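# Do strict food rules make snacking worse? What I found out from a term of diary data

I picked this topic for a slightly selfish reason. I've had a rule about not eating after 8 p.m. since high school, I break it constantly, and every time I break it I end up eating way more than I would have if the rule hadn't been there. I wanted to know if other students had the same thing going on, and whether the thinking behind the rule mattered more than the hunger.

The name for this in my reading was "all-or-nothing thinking." You tell yourself the day is either good or ruined, and once it's ruined there's no point stopping. Most of the papers I read were about people in treatment, so I was curious what it would look like in regular, healthy, kind of tired undergraduates.

## How I set it up

I recruited through the Vamstead residence hall mailing list and got 47 people to sign up, which thrilled me (I had been planning for a lot fewer!). Everybody filled out a short questionnaire at the start about how rigid their food rules were. Items were things like "If I eat one thing I shouldn't, I've blown it," scored from strongly disagree to strongly agree.

After that they kept a snack diary on their phones for two weeks in April. I built the diary form in Rano, the survey tool our school has a license for. Every time someone had a snack they hadn't planned on, they opened the form and logged three things: how hungry they were, what mood they were in, and what they were telling themselves right before they ate. That last one was a free text box, and it ended up being my favorite part of the whole project.

Leif Hafþórsson was my supervisor and he pushed me to code the free text with a written guide instead of going by feel. I grumbled, then I wrote the guide, and he was right. My first pass and my second pass a week later disagreed in a bunch of places, mostly over sentences like "I deserve this," which I'd been calling all-or-nothing when it's really more of a reward thought.

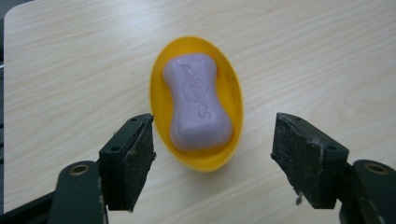 **Livgate College · Department of Psychology · Health Behavior Lab**

## What came back

I got 214 diary entries in total. Thirteen of them had an empty text box, so I dropped those and worked with the remaining 201. I thought about keeping the blank ones for the mood part of the analysis, but it got messy having different totals in different tables, and Leif said pick one and stick with it.

People with more rigid rules didn't snack more often. I was sure they would! The number of entries per person looked pretty flat across the questionnaire scores. Where I did see a difference was in what they wrote. The more rigid group used a lot more ruined-day language: "already messed up lunch," "might as well finish it," "start over tomorrow." They also rated their mood lower on those entries, and hunger didn't seem to track with it much at all.

The less rigid group wrote stuff that was honestly a bit boring to code. "Was hungry." "Roommate had chips." One person wrote "Bravo is half price after nine" (that's the sandwich counter by the library) so many times that I started to look forward to it.

I ran 2 correlations, one between rigidity and number of entries and one between rigidity and average mood. The first was close to zero. The second was in the direction I expected, moderate in size, and it held up when I took out the person with the most entries.

## Stuff I'd do differently

The diary only caught unplanned snacks, and "unplanned" means something different to a person with strict rules. If you have no rules, is a cookie at three in the afternoon unplanned? I had one participant email me to ask exactly that, and I didn't have a good answer for her. Next time I'd have people log everything they eat between meals and sort it out later.

I also didn't measure how much anyone ate. I'd wanted to, but portion guesses on a phone are pretty unreliable and I was worried people would quit. So I can't say that ruined-day thinking led to bigger snacks — only that it showed up alongside worse moods. It could easily run the other way, with a bad mood making you harder on yourself about a granola bar.

And everyone lived in the same halls, with the same dining schedule. Dinner closes early at Vamstead, so a good chunk of the late entries could just be that.

## Where the materials are

The questionnaire, the coding guide and the blank diary form are in the lab's shared folder. The raw text answers aren't, as I promised people I'd keep those private. If you're picking this up next year, start with the second version of the coding guide. The first one doesn't have the reward category in it.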